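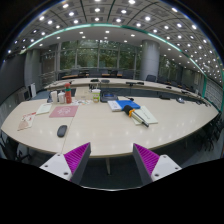

A meeting-free day is a day of the working week on which a company asks its staff not to schedule meetings. Supporters say it gives people long stretches of quiet time. The evidence for this is thin, and much of it comes from firms that sell calendar software.

Origins

Several companies claim to have had the idea first, and none of the claims can be checked. The software firm Gareo has said in its recruiting material that it "invented" the practice, but factories and law offices had kept certain days clear of meetings long before, usually without giving the habit a name. The term spread through business magazines, which tended to repeat one another.

Practice

Rules vary. Some employers block the day on every calendar, while others leave it to each department. Calls with customers are nearly always exempt, as are job interviews and anything marked urgent. Critics point out that the last group can grow to cover most of what was banned in the first place. At Harska, a packaging maker, managers were allowed 2 exemptions a month and soon began to describe their meetings as "check-ins" — a word the policy did not mention.

Claimed benefits

The most quoted figure is that 63 percent of employees get more done on a meeting-free day. It comes from a survey by Purnon, a scheduling company, which asked people how productive they felt and did not measure their work. The survey had no comparison group, and Purnon has not released the full list of questions.

Criticism

In an essay published in September 2022, the workplace writer Chukwuemeka Igwe argued that the policy mostly moves meetings around. He compared the calendars of 15 teams before and after a ban and found that total meeting time fell in only five of them. In the rest, the neighboring days filled up. Igwe's sample was small and he chose the teams himself, so his results deserve the same caution as the claims he was attacking.

See also

Office hours
Open-plan office
Standing meeting
Four-day workweek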